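About Stullari

By Halvard Midtbø
21 Jun 2020
13 comments

Stullari is a small firm that sets up robot arms for workshops and packing rooms. We work from the old joinery at Leite, and most of our customers are near enough to drop in. There are nine of us. We don't build the arms ourselves -- we buy them in, write the programs and stay with a customer until their own staff can run the job.

Much of our work is done in simulation first. A customer sends us the measurements of a bench or a cabinet, we draw it up, and the arm is tried on the drawn version before anyone bolts down a base. Our software for this is called Flerkent. It gives us the view from the wrist of the arm, and that is the view we show people when they visit.

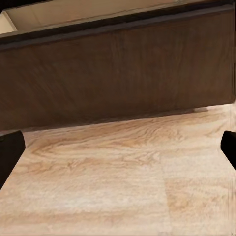 Open days are held in the main hall, with one in April and others when enough people ask. A visit starts with coffee and a short talk, then we go through to the screens. You can move the simulated arm yourself with a hand controller, open and close the gripper and try to line it up with something. Most people find the depth hard to judge at first. After that we go next door to the real arm, which runs a sorting job written for Kullenine, our longest-standing customer. That program has 144 steps and we are happy to stop it and go back over any part.

Children are welcome if an adult comes with them. Please wear closed shoes. The hall is on the ground floor, but the toilets are up one flight of stairs, and we are sorry about that.

School groups should write to us first so we can split the class in two. Firms thinking of buying can bring their own drawings -- paper is fine -- and we will look at them the same day. Parking is behind the building, off the lower road.

453 shares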